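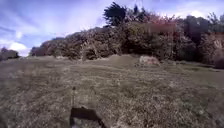 Piles of dirt left in back field, spread or haul??

Bought the place in the fall and the back field came with dirt mounds over by the brush line. One low rounded one, brownish gray, like a little bike jump. Paler lumpy one right next to it, cant tell if its soil or a rock with crud all over it. Plus a smaller flat hump off to the left. Rest of it is rough short grass, tufty, half straw colored. Want to mow it this year without wrecking the deck. Guy from Mumedholm quoted me 800 to haul. Can I just spread it myself? Also do the bushes behind need to go or leave them
Yareli Cervantes
Posted February 2026

Leobardo Zavala
Spread it. Not worth 800 unless theres junk in it. First thing, go poke the pale one with a steel bar, several spots. If it rings its rock and you leave it and mow around. If the bar sinks in its probably subsoil, ours was that same pinkish tan color when they dug the septic. Subsoil grows nothing so dont put it on top thick. Put it in the low spots first, then the darker stuff over it, 2 or 3 inches at a time, rake, seed. Wait till the ground firms up, we do ours in April. Wet clay + tractor tires = ruts you'll be looking at for years.
Bushes - leave them till you know what they are. Good windbreak. I cut mine down and regretted it the first winter.

Damián Ponce
rent a skid steer, done in a afternoon. Skidard has them, think I paid 408 with the trailer but that was a while back

Anayeli Lozano
What Leobardo said, but call before you dig or scrape anything, even shallow. Old dirt piles sometimes mean somebody buried something close by. We found fence wire and a whole roll of carpet in ours. Walk the grass too before you mow, the tufts hide rocks. Set the deck high the first pass and go slow, the bumps are worse then they look from the house.
And if groundhogs have moved in to the mound thats a diffrent thread lol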